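Water Resistance

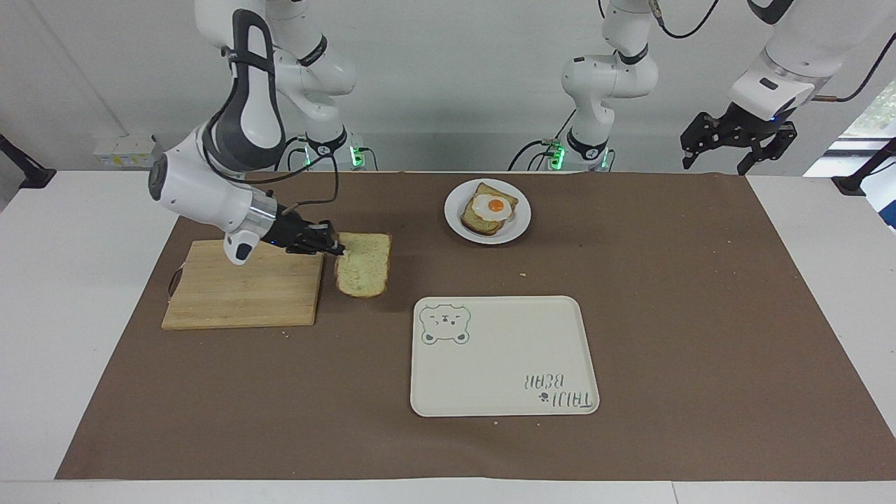

Toast with a fried egg, bread and a cutting board on brown paper.

The watch came back to the Maretti service desk for the second time in November, in the same padded envelope, with the old label crossed out and a new one stuck over half of it. Bethel Gashaw knew the handwriting. She slit the tape and tipped the watch onto the mat.

It was a Livik, the black one with the orange button. There was fog under the glass again.

The letter was two pages long. The first time it had been a single line: Stopped working, please fix. This time the customer had more to say.

"Dear Maretti," it began. "I am returning the watch you sent me to replace the watch I returned. I swim every morning in the reservoir at Grusthorpe. I have done this for many years. The box says the watch is suitable for swimming. The booklet says it is suitable for swimming but that I must not press the buttons. To start the swim I have to press a button. To stop it I have to press a button. Please tell me what I should do. Dénes Vincze."

She read it again and took the booklet out of the drawer. It was on page 6. Do not operate buttons while device is submerged. She had read that line out to people on the phone so often that she no longer heard it.

Under the letter there was a sheet of squared paper. He had written his swims down on it in pencil. Date, distance, how the water was. Next to some of them he had put what the watch said, and next to that what he believed. The watch said 1301 meters. He believed it was less than that. The watch said his heart had been beating at 121. He had written "fine" beside it.

At the top of the sheet was the first entry, 25/08/2019. Warm, clear, Ilona on the bank with the towels. After that the name came up on most lines. Ilona on the bank. Ilona in the car, raining. Then there were lines without it, and then a line that said only "watch arrived, from Ilona's sister," and from there on the numbers started.

Bethel put the sheet down. The form on her screen wanted a fault code. Moisture inside the case was code 2. If the customer had pressed the buttons under water, it was user damage, and she was supposed to send the watch back with a printed card and a coupon for a strap. He had more or less told her that he had pressed them.

She went down the hall to Nyitrai, who ran the desk and was eating soup at his computer.

"Do we have any of the Liviks with the touch lock?" she said.

"The newer ones? A few. Why?"

"They start by themselves when you get in the water."

"They're supposed to." He wiped his mouth. "Is it a warranty case?"

"The booklet contradicts itself."

"The booklet's always done that."

"He wrote in and asked what he should do. I don't have an answer for him."

Nyitrai held out his hand and she gave him the letter. He read both pages. She had left the squared paper on her desk and did not mention it.

"Give him the newer one," he said. "Put it down as a documentation error. And don't tell him it's good for swimming."

"What do I tell him?"

"Tell him to rinse it."

She went back and filled in the form. In the box for comments she typed that the instructions were unclear. Then she took a new watch from the cabinet, charged it, and set it so that it would start on its own. She wrote the steps out by hand on the back of a packing slip, in large letters. Wear it into the water. Swim. Come out and wait. When the screen says finished, it is finished. Rinse it with tap water and dry it with a cloth.

She thought about adding something else. She held the pen over the paper for a while and then wrote, "The distance may still be wrong. I would go by your own figure."

She made a copy of the squared paper for the file, looked at it, and put the copy through the shredder. The original she folded along his folds and laid on top of the watch, where he would see it first.

The courier came at four. She had the envelope ready on the counter.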